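Ticket 446: Handheld gripper sets, purchase request
Queue: Equipment planning
Status: Open, waiting on vendor
Opened by: Valdemar Oddsson
Assigned to: Ásdís Vídalín

Valdemar Oddsson wrote:
Requesting approval for a second pair of grippers from Wikent at 2,740 for the pair, cubes and mounting plates included. The table-clearing task is queued behind everything else and one pair isn't enough. Wikent says their jaws hold "all common tableware." Can we get this through before the end of June?

Ásdís Vídalín replied:
Not on that sentence. All common tableware according to whom? I've asked twice for the pad replacement price and got a brochure both times. What do the jaws do with a plate on edge?

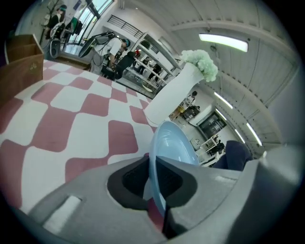

Photo: Valdemar Oddsson / Graso

Valdemar Oddsson replied:
Plate held upright, rim down in the jaws. The black rubbery pads are doing the work.

Ásdís Vídalín replied:
Fine, it holds a plate. One plate, one moment. I can't tell from that whether it slips on the fiftieth pickup, and the pads are the part I expect to pay for again and again. The quote has no line for them. It also has no line for calibration, and I don't believe that's free.

Preben Stougaard (Stougaard, reseller) replied:
Pads are a consumable and are quoted separately. Calibration is covered for the first 50 hours. Happy to set up a call.

Ásdís Vídalín replied:
No call please. Put the pad price in writing, per pad, and say what happens at hour 51.

Bjartur Gunnlaugsson replied:
Before anyone signs, look at the wiping task too. It needs both hands, so a dead unit stops the whole station.

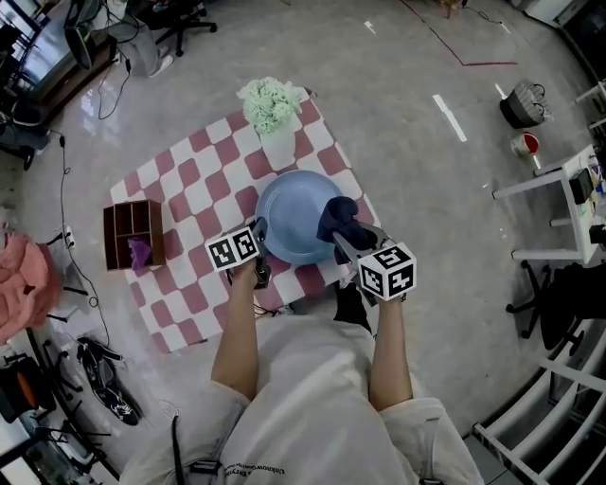

Spare parts are where I'd put the money. A full second pair gives us a second station we have no operator for, while a single spare gripper keeps the current one going. Wiping has one gripper clamping the cloth against the plate and the other touching the opposite rim, and each has its own marker cube on top. So the spare has to come with a cube, and I would want that spelled out, given that the Ustaris order arrived without them.

Ásdís Vídalín replied:
Agreed on one spare. Valdemar, please get a revised quote with 2 full sets of pads and the cube as separate lines. Heiðrún Hviid holds the budget code and won't release it against a bundle price.

Valdemar Oddsson replied:
Asked. I still think we'll be back here for the second pair.

Ásdís Vídalín replied:
Then open a ticket for it with usage hours attached. Leaving this one open until the pad price turns up.

Last updated: Tue 23 June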